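Home | Getting Started | Your Station | Readings | Help

4. Siting your Letent rain gauge

It's tempting to rush out and put the gauge up straight away, but do spend a little time choosing the spot – a good one will serve you for years!

1. Find open ground, well clear of walls, hedges and overhanging trees.
2. Push the spike in until the collar sits flush with the soil.
3. Check the rim is level, turning the gauge and checking again.

Caution: feel for buried cables or pipes before you push.
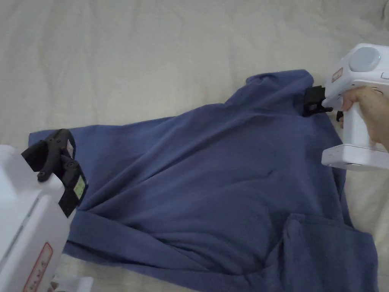
4. Empty the tube at the same hour each morning, and write the figure down before you tip it out (we've all forgotten).

Note: in October, leaves can settle in the funnel overnight, so have a quick look whenever you pass. A trace too small to measure still counts as a wet day – just enter T.

18 comments | 123 shares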